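Unit 4: Collecting demonstrations with hand-held grippers

Course notes, September. Instructor: Manaia Kingi. Lab sessions: Decha Thepsuriya.

Last unit covered remote control, where the operator drives the arm from a leader device and the robot's own joints are recorded. This unit covers the other common method. The demonstrator holds a gripper and does the task directly, with no arm in the room. Only the gripper's path, its finger opening and the camera video are kept.

The Trutorau set used in Assignment 2 has 1,281 demonstrations from 47 homes. Read the Lindden notes on file layout before you open it.
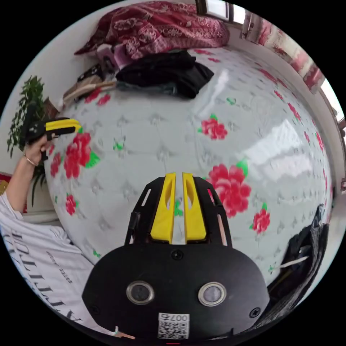 Camera tracking is the step that fails most often. The position of the gripper is worked out from how points in the video move between one image and the next, so plain walls and bare sheets give poor results. A printed bed cover such as the one with red peonies has plenty of points to follow, but it is also glossy, and the window glare on its right half is a problem. Glare shifts with the viewpoint and the tracker may treat it as a fixed mark. Check bright areas by eye before accepting a run.

Two-handed tasks need one gripper per hand, and both paths must be placed in the same coordinate system. An error in either one shows up as a wrong distance between the hands. For cloth this matters more than the absolute position in the room.

Assignment 2: take the 102 bedroom runs, plot both paths for each, and mark any run where tracking jumps. Pick 10 of the marked runs and write one line on the likely cause.

Reading: Jiang handout, sections 2 and 3. Dralta viewer instructions are on the course page.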